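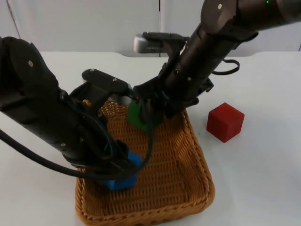
Wicker basket on a white tabletop, blue cube inside

List: Goswood Home Storage
Date: 2023-09-29
Subject: Re: Re: baskets vs. plastic bins for the hall closet

> I switched the whole closet over to the Niltamham baskets in
> February and I'm never going back. Natural materials breathe, so
> you don't get that stale smell, and the seller says they repel
> moths. They also last a lifetime if you treat them right. I paid
> 441 for the full set of 12 and consider it money well spent.
> Everyone here should get rid of their plastic.

I have some doubts, and I say this as a person with wicker in three rooms.

First, "breathe." A closet with the door shut smells stale because the door is shut. I had the same towels in a plastic bin with the lid off for a whole winter and they smelled like towels. If you moved everything into new baskets, you also washed everything and wiped the shelves down, I would guess. So which part fixed the smell?

Second, the moths. Has the seller said how? Cedar I could at least argue about. Plain wicker has gaps all over it, and a moth can walk right in. I would want to see wool stored in one for a couple of summers before I believed a word of it. My wool stays in the Tosov bins with the clip lids, ugly as they are.

Third, "a lifetime." You have had them since February. My oldest basket made it six years before the rim started to come undone, and that one only held magazines. The one by the back door went sooner – it got picked up by one handle every day, full of shoes. Snags are another thing. Anything knitted will catch on a rough end sooner or later, and a cloth liner costs extra and then has to be washed.

I don't think plastic is wonderful either. The cheap lids crack, and the Mai ones I bought on sale bow in the middle as soon as you stack anything on top. But I would not throw out bins that work to buy something that looks better on a shelf behind a door.

Where I do like a basket is for stuff that gets tossed in and grabbed out again: hats, dog leashes, kids' blocks. No lid to fight with, and you can carry it to another room.

Two questions for the original poster. Are the bottoms woven or a solid board? And do they sit flat? Mine rock, and on a wire shelf – the kind most of us have – that gets annoying fast.

If anybody has had a set from the same seller for more than a year, I'd like to hear how the handles are doing.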